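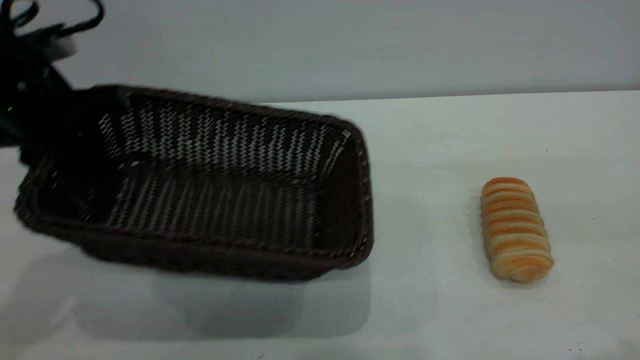
Orla Tindwell
Shift lead, tray and basket room, Grisum

The basket table, May 2, 2025

Most people at Grisum have walked past our room and never come in, so I've put up a small gallery for anyone who has been wondering what the arm does all day. It handles bread baskets! That may not sound like much until you've done it by hand for a whole summer.

We lay up bread baskets for hotel breakfasts and staff canteens, 600 on an ordinary day and a good deal more in August. Each one has to be picked up, turned so you can see inside, set down the right way round and filled. There are 11 of us in the room across the shifts, and until last year every one of those baskets went through somebody's hands at every stage. My wrists still remember.

The first picture is the one I'd show to a new starter. The arm has the dark wicker basket by one end and is holding it tipped over the table, with a twisted roll lying off to the right. I love how much light comes through the weave at that angle – you get these thin white lines all along the back wall and across the floor of the basket. We check for broken strands at the same tilt, and it's much easier to look properly when you aren't the one doing the holding.

What changed for us

The lifting went first, and I don't think anyone misses it. What surprised me was how much of the job turned into looking and deciding. Is that rim fit to go on a breakfast table? Is the roll too pale at one end? We always made those choices, only we made them in half a second with our arms full. Now they are properly part of the job, with time set aside for them, and the newer people learn them in their first week (it took me most of a year).

Jobs move round every two hours, so whoever is minding the arm in the morning will be on filling or dispatch later on. We asked for that. The first plan had one trained person on the arm all day, and by the second week that person was bored stiff and the rest of us didn't know how to restart it after a stop.

There was worry about hours, and I shared it. The room kept its 11 places. Two people went over to the bakery side at Van Wijk for part of the week, both by choice, and they come back with very strong opinions about crust.

The plain white table

Visitors always ask why we don't put a cloth or a mat down. We tried both. A bare pale top shows up a dark basket beautifully, and it wipes down quickly between runs. Crumbs and specks show up too, so there's a cloth on the hook by the door and please do use it.

In the second picture the basket and the roll have the table to themselves. The basket is empty and sits at a slant, and the roll is well over to the right with a wide stretch of white between the two. I like it for the rim, that thick twisted border running all the way round with the light catching it, and for the roll, with its orange-brown ridges and creamy grooves. Good-looking thing, a twisted roll. When we set up a practice run we start with one basket and one roll, and add more once the person at the controls is happy.

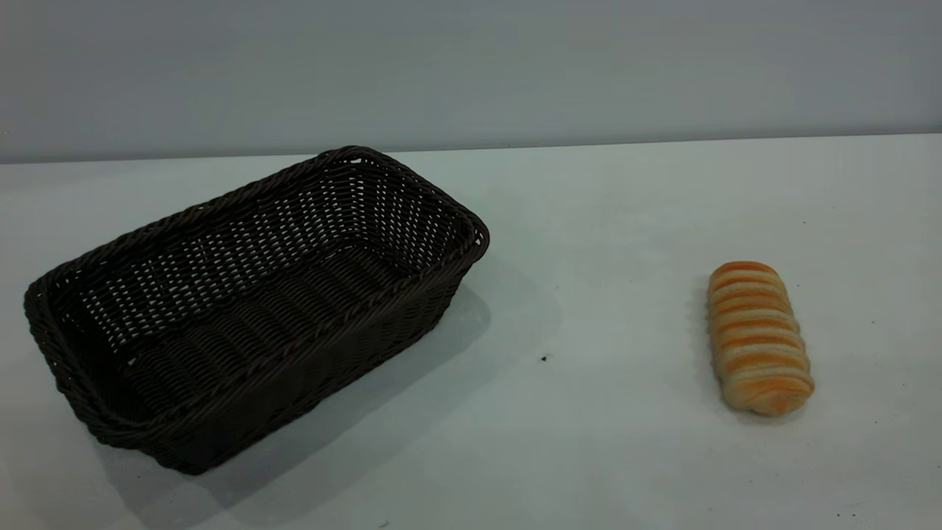
Things we're still working on

Baskets at a slant are handled far better than they were, but two nested together can still bring everything to a halt. For now we separate them by hand before they go on the table, and the Kestar people are looking at it with us.

Soft rolls need a gentler grip than crusty ones. We keep a list of settings taped inside the cupboard and anyone may add to it – the best entry so far came from the night shift.

The stop log has its own sheet now, numbered from 2301. Write down what you were handling as well as the time, please, even if the stop only lasted a moment.

Come and have a look

The room is open to anyone at Grisum or Fornon during the afternoon changeover. Hairnets are in the box outside. If you'd like a go at the controls, ask whoever is on the arm and they'll talk you through a first lift. It's great fun, and you'll be offered a roll afterwards.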